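Search this blog Go

Two months with the Gradent estate

Last updated: Sun 14 November

We picked up the Gradent in August to replace a hatchback that had got too small for us. It has done 3,354 miles since then, most of them on the run between Henare and the coast. I said I'd write something once the novelty had worn off.

The boot is the main reason we bought it. The floor is level with the sill, so heavy things slide in without a lift, and the cover rolls back with one hand. There are hooks on both sides, though the left one is too shallow for a full carrier bag.

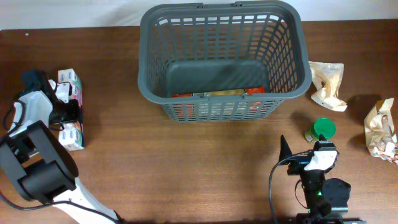 Grey basket and a plastic bag on the table.

With the rear seats folded there's a slight step in the floor. I got a flat-packed wardrobe in over it, but the front passenger seat had to go right forward. The seats fold from levers in the boot, and the right-hand one sometimes needs a second pull.
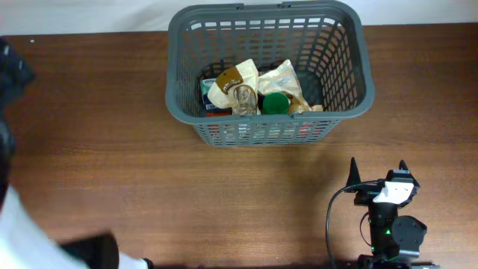 Does a pushchair fit without taking the wheels off?

Ours goes in sideways with the wheels on and leaves room for a weekly shop next to it. A bigger one with a carrycot would probably need one seat down.

Fuel has been better than I expected on long trips and worse in town. The Gastero roof box cost us a fair bit of economy on the one holiday we used it, and it whistled above 60, so it now lives in the garage.
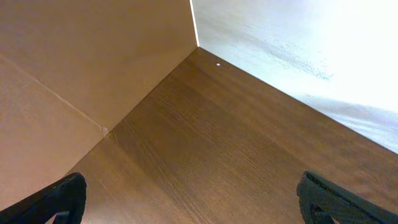 The other thing about the box is the height. With it fitted we couldn't get into the multi-storey at Gutach and had to park up by the station and walk back.

Rear leg room is fine for adults. The middle seat is narrow and hard, and whoever gets it complains after an hour. Door pockets are large in the front and nearly useless in the back. There is a deep bin under the armrest, and I've already lost a set of keys down the side of it twice.
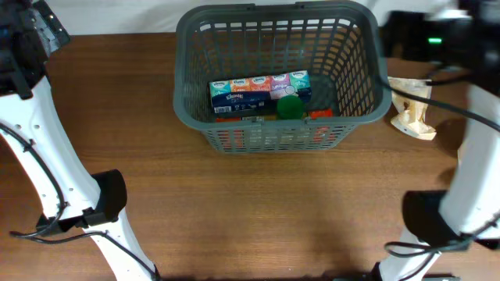
Kleenex pocket packs in the basket.

Insurance went up by £160 over the old car. The first service is due in the spring and I'll add the cost here when I have the bill.

Contact | Copyright, all rights reserved | Back to top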